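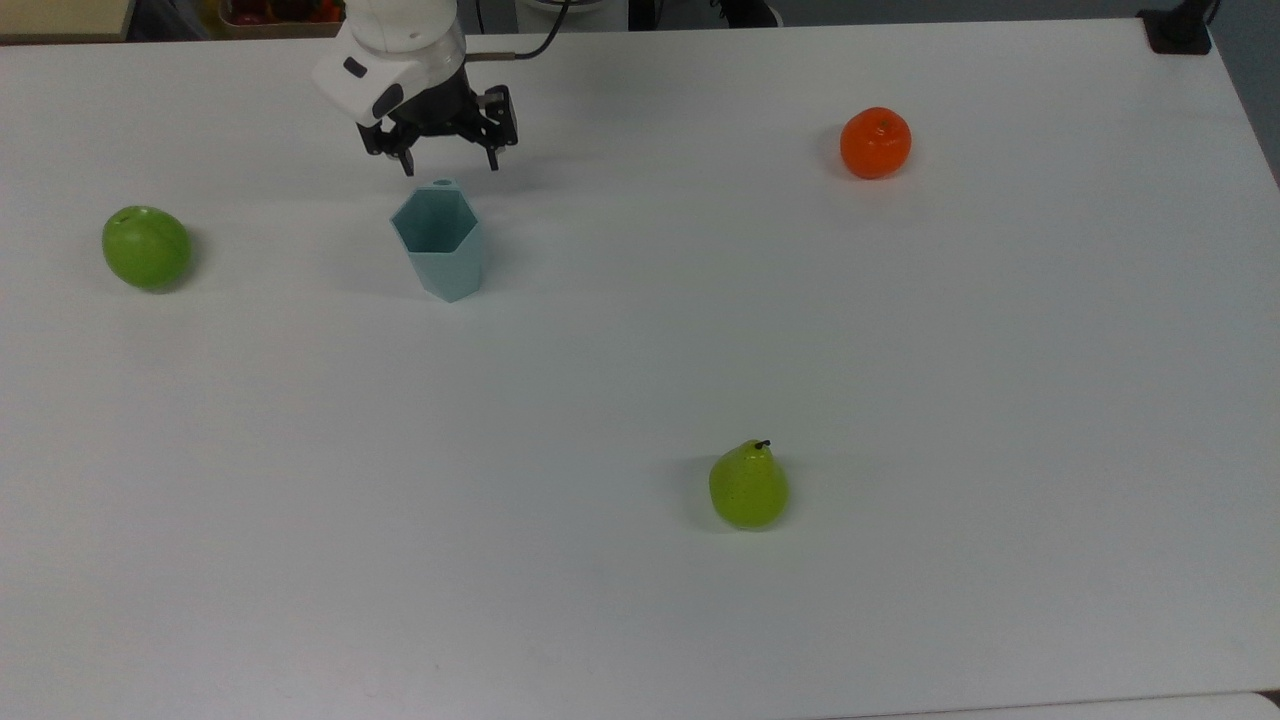 Light blue faceted cup, green apple, orange tangerine. The fruit is artificial.

1/ Notes on plastic cups and fake fruit as tabletop props, for anyone stocking a classroom or a display kitchen. I have bought too much of both and kept records.

2/ The cup first. Six flat sides, tapering slightly to the base. Flat sides matter on a smooth table. A round cup that gets knocked over rolls until it finds the floor. A six-sided one usually stops on a face.

3/ Taper is a trade-off. More taper, easier stacking, narrower footprint. The cups we had before these (Trurico, round, deep taper) nested so tightly that Jolanta Krawczyk ran them under warm water to separate them. We gave up on those in March.

4/ Color. Pale translucent plastic looks good on a shelf and weak on a white table. The rim reads fine, the walls less so. If you need people to find the cup from the back of a room, buy a darker one or put down a gray mat.

5/ Fruit. Two kinds worth knowing: hollow molded plastic and coated foam. Hollow lasts longer. Foam is lighter and dents if you store anything on top of it. Fingernail marks do not come out.

6/ Apples are the easy case. Glossy skin is what a real one has, so a glossy fake gets away with it. Green hides scuffs better than red in my experience. Ours also settles at a tilt when you put it down, and I have stopped correcting it.

7/ Citrus is harder. Smooth orange ball = tennis practice. You want a dimpled peel, a slightly flattened shape and a calyx on top. The calyx is the first part to go on cheap ones. Check whether it is molded in or glued on before ordering a case.

8/ Bogdan Marciniak asked about scale. Buy all your fruit from one supplier or measure before you order. Prostow sells a tangerine with a 58 mm diameter, fine next to most apples. The Firkley one is closer to a small grapefruit and makes every cup beside it look like a shot glass.

9/ Table surface. Matte white, always. Gloss laminate throws the ceiling lights back at you and each piece of fruit gets a second highlight underneath. On matte you get one soft shadow per object and that's it.

10/ Spacing. Wider than feels natural. If shadows touch, move something. I use a hand span as the minimum -- a ruler is overkill.

11/ Cleaning: damp cloth, drop of dish soap, dry straight away. No alcohol on painted fruit. Mebrat Alemayehu lost the finish on 7 lemons that way and sent me the photos.

12/ Storage: fruit in a lidded bin, one layer, cups upside down on a shelf. Do not store the fruit in the cups. It fits, it scratches, and someone always stacks another cup on top.

13/ Cost question from Sławomir Szewczyk: no, you don't need the wholesale tier. Makowska's price break starts at 2,000 pieces. A working set is a few cups and one of each fruit, plus a spare tangerine for when the calyx comes off.

14/ Will add a post on bananas when I find one that lies flat.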